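Golwood Travel Forum > Wesivia > Places to stay
Topic: Villanueva or Flatthorpe House for a work trip?

mapsandmoans
Four nights in Wesivia in March, all paid for by the office, which has given me two hotels to choose from. The Villanueva is by the station and has 1,308 reviews, most of which seem to be about the eggs. Flatthorpe House is up the hill and has 9. I need a desk, a door that shuts and a bus to the trade halls before 8am. Any views?

tilbury_ted
Villanueva, every time. Trade halls bus stops outside. Rooms on the station side get the announcements until midnight, so you will leave knowing a lot about platform 3.

quietcarriage
Disagree with Ted, as is traditional. The "desk" at the Villanueva is a shelf with ambitions. I did a week of spreadsheets on it and my elbows have never forgiven me. Flatthorpe House has proper tables and the woman on reception will ring you a taxi without sighing.

tilbury_ted
A taxi you then have to pay for. The bus is included with the room.

quietcarriage
It was included. They stopped that last year. Ask me how I found out.

mapsandmoans
How did you find out?

quietcarriage
In front of a full bus, with no coins.

pennywhistle
Stayed at Flatthorpe House in the autumn. Breakfast ends at 9 and they mean it – I was two minutes late and watched my toast go back to the kitchen. Bed was very good though. Wifi fine on the lower floors, more of a rumour above that. 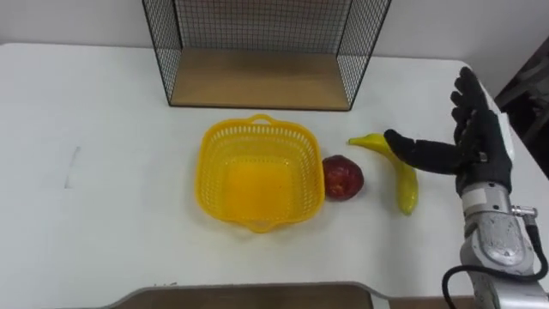
yellow basket and wire cube, white table

mapsandmoans
Thanks. Is the walk down to the station manageable with a wheeled case?

pennywhistle
Down, yes. Up, you will want to have packed less.

tilbury_ted
Which brings us back to the Villanueva, on the flat, with a lift.

quietcarriage
With a lift that was out of order for my entire stay, Ted.

mapsandmoans
Booked Flatthorpe House, lower floor, and asked for a table. Ted, I'll wave at your platform.

tilbury_ted
Breakfast at the Villanueva goes on until 10:30. Just saying.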